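Chapter 3: Reading a Shared Office

Before we get to floor plans and desk spacing, I'd like you to look properly at a room. I learned this from Emmanuel Lema when we were both at Dalsgaard, and I still do it on every job (usually with a cup of tea in hand!). Start at the ceiling and work down.
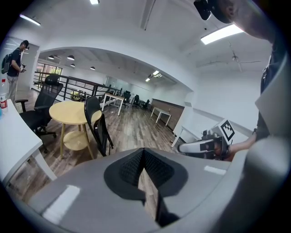

Page last changed: January 14, 2023

I love a wide arch in an office. You get two areas without shutting anybody in, and each can have its own lighting: long panels on the near side, say, with round pendants further back. The mesh chair by the white desk is the sort I'd pick too, as the wheels let you pull it round for a chat.

Lighting is where my students rush. At Pavex I once spent a whole November morning moving desks, only to find we'd put the screens right under the glare, so do sketch the lights first.

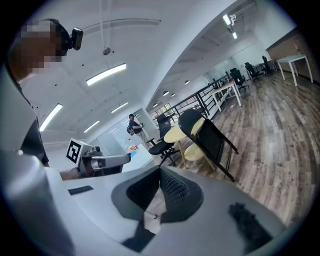 Fig. 3.1 Long ceiling lights, with small round spotlights along one side.

Now for the floor and the tables. Mixed browns and greys in the boards are kind to scuffs, I think, and a white table on top looks crisp until people start putting their bits on it – bottles, packets, a phone, a knot of wire.
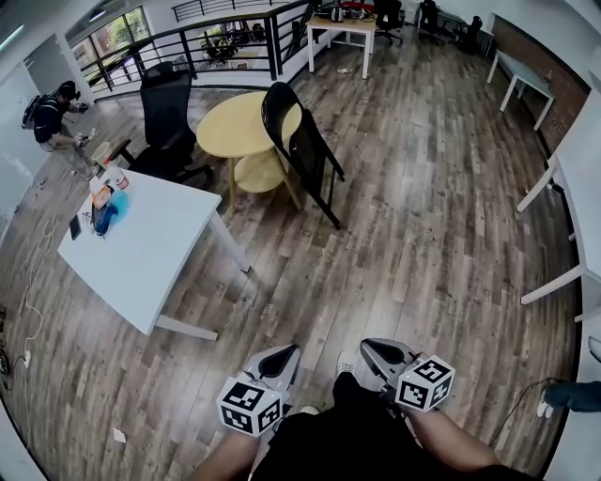

3.1 Where Does the Clutter Go?

Pick one table you use every day and write down what's on it before you tidy. Keep the list, as we'll need it for the storage plan in section 3.2.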